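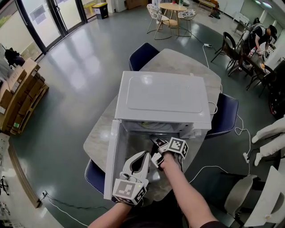
**To:** Marwan Bitar, Gosselin Development Fund
**From:** Wyn Trevor, Prastach Pictures
**Date:** 6/27/20
**Project:** Gevolport (feature film, development stage)
**Report:** 2

Marwan,

This covers the period since our first report. The short version is that the rights are settled, the outline is approved, and the first full draft of the screenplay is in. It is too long and the last act needs work. We are still inside the budget you approved, with one change we would like you to sign off on. That request is near the end, under Money.

## Rights

When we last wrote, the agreement with Howard Entwistle covered the television episodes he created and wrote himself. It did not clearly cover the episodes written by other people in the final season, and it said nothing about the tie-in novels. Our attorney did not want us to go past the outline stage until that was fixed.

It is fixed for the episodes. Howard found his original contract with the studio, and it assigns the characters and the port itself to him no matter who wrote the script. The studio's legal department has confirmed this in writing. We have sent a copy to your office with the signed amendment.

The novels are a different matter. They were licensed to a publisher that has since closed, and we have not been able to find out who holds those rights now. We have decided to stop looking. Nothing in our story comes from the novels, and Shih-chieh has not read them and has agreed not to until the film is finished. One fan favorite, the blind navigator, appears only in the books, so she will not be in the film. We expect some complaints about that.

Howard remains on the project as a consulting producer. He has script consultation but not script approval, the same as in the original term sheet. So far that has worked fine.

## Outline

The outline went through several versions before you approved it in the spring. For the file, the main decisions were these:

- The film is a new start. It does not continue the series, and a viewer who has never heard of Gevolport should be able to follow it.
- The story stays on the port. The series went off to a different planet most weeks, mainly to reuse standing sets the studio already had. We have one location and a small number of ships.
- The harbormaster is the lead. In the series he was a supporting part who gave out orders and was mostly seen at a desk. In the film she is new to the job and has been sent there to close the place down.
- The robot dock crew are gone, apart from one.
- The war is over before the film begins.

The fourth point was the hardest to settle. Howard wanted the whole crew kept, and he made a good case that they are what people remember. Shih-chieh's view was that they were written as comic relief and would pull the film in the wrong direction. Keeping one, as the oldest thing on the port and the only one who knows how everything fits together, was Howard's suggestion in the end. It has turned into one of the best parts of the script.

## Screenplay

Shih-chieh Man delivered the first draft on time. It runs 183 pages. We had asked for something a good deal shorter, and Shih-chieh knew that when it was turned in. We had agreed beforehand that a long draft with everything in it would be more useful at this stage than a short one with holes.

What is working:

The opening. The arrival at the port plays almost without dialogue and tells you what you need to know about the place, who runs it and who is afraid of being moved out. Yen-ting Chu, our story editor, has no notes on the first stretch beyond trims.

The harbormaster. She changes her mind slowly and for reasons you can follow. There is a scene in the customs shed where she has to read the closure order aloud to people who already know what it says. We would like to use that scene for casting when we get there.

The tone. This was your main worry in our last call. The draft is serious without being grim, and there are jokes in it that come from the characters. It does not wink at the old show. There are a few references that viewers of the series will catch, and they go by quickly.

What is not working:

The middle has a smuggling plot that takes up a lot of room and ends up not mattering. It was in the outline and we all approved it, so this is on us as much as on the writer. On the page it feels like an episode of television. Yen-ting has proposed cutting it completely and giving its one useful event - the power failure in the outer ring - to the main story. Shih-chieh agrees and has started on this.

The ending is unclear. The port is saved, but the draft gives more than one explanation of why, and they do not quite agree with each other. Howard's reading was that the harbormaster should lose and the port should close. We talked about that for a long time. It is a strong ending but it is a different film from the one you funded, and we would not go that way without coming back to you first. For now the next draft keeps the port open and makes the cost of it clear.

The pilot, Oskel, has no real part after the halfway mark. He either needs something to do or should be combined with the doctor.

## Next draft

The second draft is due in August. Cutting the smuggling plot should take care of most of the length. Yen-ting is working through the script with Shih-chieh one sequence at a time, over video, and sends me a short note after each one. I am not reading pages as they come in. I would like to read the new draft start to finish with a clear head, and I suggest you do the same.

After that draft we plan a table read. In the original schedule it was going to be in person with an invited audience. We have changed it to an online read with actors only. We lose the audience reaction, which was part of the point, but it is cheaper and we can get actors we would not have been able to fly in. A recording will be made for our use and yours, and it will not be posted anywhere.

## Design and test footage

Rullix, the effects house, has delivered the first set of concept paintings. They cover the outside of the port, the main concourse, the customs shed and the harbormaster's quarters. We asked for something that looked repaired many times over by people who did not have the right parts, and most of the paintings get there. The concourse is too clean and is being redone.

There was some discussion about the shape of the port. The original model was a wheel, and the fans are attached to it. Rullix pointed out that a plain wheel will look like several other films. Their version keeps the wheel but with sections added on later that don't match, including a long arm where the bigger ships tie up. Howard likes it. He told us the original would have had an arm too, except that it kept falling off the model.

The short effects test is postponed. It was meant to be shot on a small stage with a partial set, and the stage is closed until further notice. Rullix has offered to make an all-digital version for the same fee. We have said no for now. The purpose of the test was to see how a practical set and the digital extension sit together, and a digital-only version would not answer that.

## Audience and press

We have made no public announcement. A fan site ran a story in the spring saying a reboot was in the works and naming a director. The director part was wrong, as we have not approached anyone. We did not comment, and the story faded.

We did put up a plain sign-up page for news about the original series, hosted by Prastach, with Howard's permission. It does not mention a film. Sign-ups have passed 4,000 with no advertising. That is a small number next to what a distributor would want to see, but it is better than we expected for a show that has not been on television in a long time. A good share of the people who left a comment say they watched it with a parent.

Howard also sent us his production files, about 200 documents in all. They include memos, unused story ideas and a lot of correspondence about money. Yen-ting has put them in order. There is material in there that would suit a book or a disc release later on.

## Money

Spending to date is under the approved budget. The writer's first-draft fee, the legal costs and the first payment to Rullix have all gone out. Legal ran over its line on account of the work on the last-season episodes. Travel has hardly been touched and more than covers the difference. The itemized statement is attached separately.

We are asking for one change. We would like to move what is left in the travel line to story editing, so that Yen-ting can stay on through the second draft and the table read. Her current contract ends when the second draft is delivered. The total does not change. If you agree, an email reply is enough and we will send the revised budget for signature.

The effects test money stays where it is. If the stage is still closed when we next report, we will come back to you with a plan for it.

## Risks

- Howard's health has been uneven. He is in good spirits and reads everything we send, but we try not to put short deadlines on him. The rights do not depend on his continued involvement.
- Shih-chieh has an offer on a series that would start in the fall. The second draft is safe. A polish after the table read might have to wait or go to someone else, and we should talk about that before the read.
- The unclear status of the novels could bring a claim from somebody later. Our attorney rates this as low, and we are keeping dated copies of every outline and draft.

## What we need from you

1. A yes or no on moving the travel money.
2. Any notes on the first draft, by whatever route is easiest. Notes on the ending are the most useful right now.
3. The name of the person at Gosselin who should receive the table read recording.

The draft and the Rullix paintings are in the shared folder. The password is the same as last time.

Wyn Trevor
Prastach Pictures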